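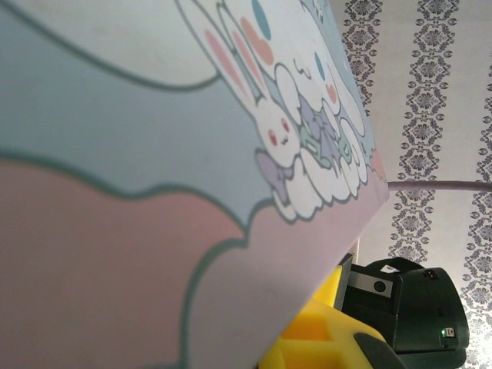
Hard water and kettle scale, a thread (1/19)

I moved from Trinley to Inskip in May and the kettle went chalky inside three weeks. Same kettle, same habits, different supply. I've spent a fair few evenings reading water reports and running a drop test kit at the kitchen bench. Notes follow.

2/19
Hardness is dissolved calcium and magnesium, reported as milligrams per litre of calcium carbonate equivalent. The "equivalent" matters. It is a bookkeeping unit. The water doesn't contain that much calcium carbonate as such, the lab converts everything to one scale so it can be added up.

3/19
My old tap in Trinley: 78 mg/L. My new tap in Inskip: 263 mg/L. The first is at the soft end of moderate. The second is hard on any table I've found, and the tables don't agree with each other about much.

4/19
Both towns are on the same river for surface water. The difference is that Inskip blends in bore water from the limestone side, and the blend changes with demand. In a dry month you get more bore. Trinley has no bores.

5/19
Two kinds of hardness. Temporary hardness is the part paired with bicarbonate. Heat the water and bicarbonate breaks down, carbon dioxide leaves, calcium carbonate drops out on the nearest hot surface. That's your kettle.

6/19
Permanent hardness is the part paired with sulphate or chloride. Boiling leaves it in solution. It won't scale a kettle at ordinary temperatures but it will still use up soap.

7/19
So total hardness alone doesn't predict scale. You want alkalinity as well. If alkalinity (in the same units) is equal to or above hardness, nearly all the hardness is temporary. If it's well below, the alkalinity figure is roughly your ceiling for scale.

8/19
At my place alkalinity comes out at 209 mg/L. So 209 of the 263 can come out on heating and the remainder stays put. In practice a kettle doesn't drop all of it, as the water isn't held at the boil long enough.

9/19
Test kit method, for those who asked. Rinse the tube three times with the sample. Fill to the line. Add the buffer, swirl, add the indicator, swirl. Then titrate one drop at a time until the last trace of red goes and the colour stays blue. Hold the bottle vertical or the drop size changes.

10/19
The end point is slow in cold water. Let the sample come up to room temperature first. I got two readings a full drop apart on the same jug before I worked that out, and on this kit one drop is worth close to 18 mg/L.

11/19
Strips: fine for telling soft from hard, no good for setting a softener. The pads step in wide bands and the colours for the top two bands are hard to tell apart under a warm kitchen light.

12/19
Descaling. Citric acid, two level tablespoons to a litre of water. Warm it, don't boil it. Boiling strong citric acid on heavy scale can leave calcium citrate, a white deposit that is less soluble than you'd like. Around 50 degrees for half an hour is plenty. Rinse twice.

13/19
Vinegar also works. It's weaker, slower and it stinks. Don't mix either one with bleach, and don't run either through a machine with aluminium parts unless the manual says you can.

14/19
Marichka Prokopenko asked whether a jug filter helps. Depends on the cartridge. Plain carbon does nothing for hardness. Carbon plus a weak acid exchange resin takes out temporary hardness, and the pH drops a bit as it does. Test the output weekly. Mine crept up well before the little indicator said to change it.

15/19
Whole-house softeners swap calcium and magnesium for sodium. Size them by grams of hardness removed between regenerations. Litres per day means little until you multiply it by your own hardness figure. Leave the kitchen cold tap and the garden line off the softened side.

16/19
The Pasari unit I was quoted for is rated at 2,551 litres per cycle. The fine print says that's at a hardness lower than mine. Rescaled to 263 it regenerates a good deal more often, and the salt cost goes up in proportion. The quote did not mention this. Ask which hardness the rating assumes.

17/19
Magnetic and electronic clip-on conditioners: I haven't tested one. They don't change the hardness reading, and the sellers mostly say so themselves. The claim is about crystal form. I'd want a side-by-side with two identical heaters before spending money.

18/19
Correction to an earlier post of mine, spotted by Maureen Greenwood. I gave the conversion to German degrees as a multiplication. You divide mg/L by 17.8. So Inskip is 14.8 dH. If you set a dishwasher off my earlier number, please set it again. Some machines use their own scale, so check the table in the manual.

19/19
Where to get your own figure: the annual report from your water supplier usually lists hardness and alkalinity by zone, often in an appendix. Look for a range as well as an average. If you're on a private bore there's no report, and it's worth paying for one lab analysis that includes iron, which fouls softener resin.

Added Monday: several replies from Lakulley saying their kettles are fine at a higher hardness than mine. Possible, if the alkalinity is low. Post both numbers if you have them, and say whether the sample was taken before or after any filter.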